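3.2 Materials and sorting procedure

The study was concerned with small personal items of mixed material, the kind that are left behind in changing rooms, hotel bathrooms and hire cars. Such items are awkward for lost property desks to class. A hairbrush may be wood, plastic or both, and a bottle may or may not have anything left in it. Earlier schemes, including the one in use at Sarkovton until October, placed all of them under the single heading "toiletries and accessories", which made later searches slow.

We drew 209 items from the Sarkovton store. Each was given a paper record stating its type, main colour, main material and any wording that could be read without opening or unfolding the item. Items were then laid out in small groups in an open grey bin with sloping sides. They were kept apart from one another so that the outline of each could be judged on its own. Figure 2 shows one such group.
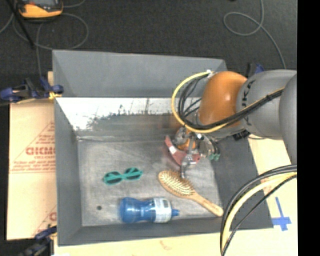 Figure 2. Three items in the sorting bin: folded sunglasses, a wooden hairbrush and a translucent blue bottle with a label.

The group in Figure 2 covers three of our headings (eyewear, grooming, liquids and containers). The sunglasses were entered under colour first, as teal-green is uncommon enough to narrow a search. For the hairbrush the entry was "wood, oval head, pale bristles". The bottle was harder to place. The print on its label is too fine to read in the figure, and a reader working from the picture alone has only the colour, the narrowed middle and the small spout to go on.

Two of the authors coded every item separately, without seeing each other's sheets. They disagreed on 49 items, nearly all of them bottles and tubes. In these cases Pauline Blackburn made the final decision with the item in hand. Where the contents could not be established, the item was coded as a container only, and a note was added to its record. Sunglasses gave little trouble, apart from pairs where the lens colour and the colour of the surround had been entered in the wrong order.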